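About Zorkmont Water Cooperative

Zorkmont is a small water cooperative which serves 471 households in the dry valley between Notier and Tirkavano. We do not sell water for profit. Every household has one vote, and the members decide each July how the water is shared in the next season.

Our water comes from 2 wells and from the Leitão canal, which we use together with the farmers upstream. In the years of good snow the canal is enough for everybody. In other years we pump more from the wells, and then we must watch the level with much attention – a well that is pumped too hard needs a long time to recover.

The agreement with the farmers is a written one. It says who can open the gates, on which days, and what happens when the canal is low. Any member can read it in our office in Notier.

We also help members to change old pipes and to water their gardens with less. Until now 134 homes have joined this program, and the waiting list is open.
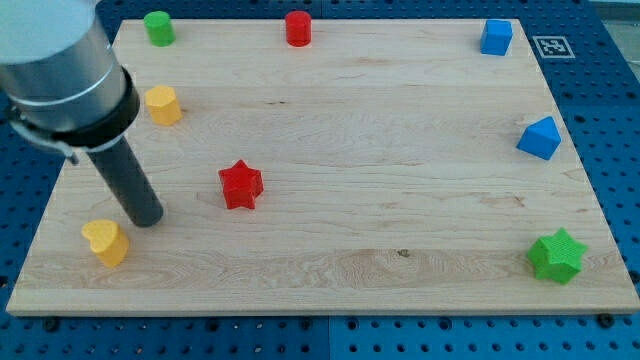
New members pay a connection fee of $600, and it can be divided into monthly payments. Please write to the office before you buy land in the valley, so we can tell you if our line reaches it.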